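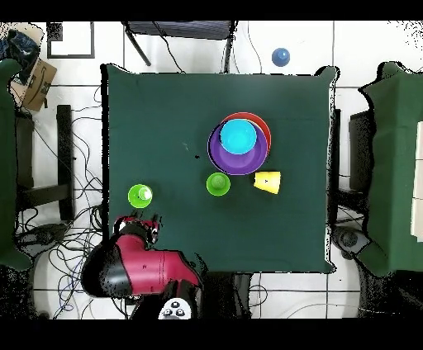
According to Mei Abernathy, the hardest part of teaching a machine to tidy a table is deciding when an example is good enough to keep. "We record a great many attempts," she explained when we spoke at Tornden in May. "A smooth one may teach very little if it is the same as the one before."

The Pirkley project gathers examples of everyday handling tasks, among them the stacking of bowls and cups. An operator guides the arms through each task, and the movements are stored with the camera views. The collection now stands at 1,048 accepted examples, against a target of 2,000.

Behrouz Bahrami, who plans the sessions, asks operators to change the starting layout after every 12 attempts. Cups may be upright or on their sides, near the bowls or well away from them. 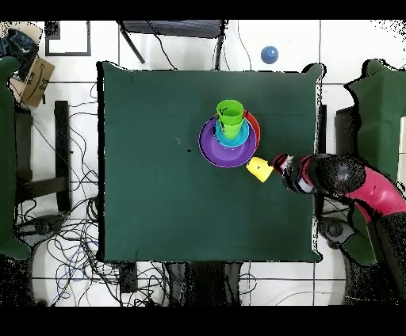
He is equally firm about hesitation. "If the operator pauses to think, the system learns the pause," he said. Such attempts are marked and reviewed separately - a few are kept where the correction itself is useful.

Sessions are limited to 60 minutes. Ms Abernathy said that tired operators tend to fall back on one familiar route, and the examples become narrower as a result. Asked whether the target would be enough, she preferred to wait for the first training results.

Last updated: May

Search this site Enter keywords Go

Contact us | Copyright Tornden | Back to top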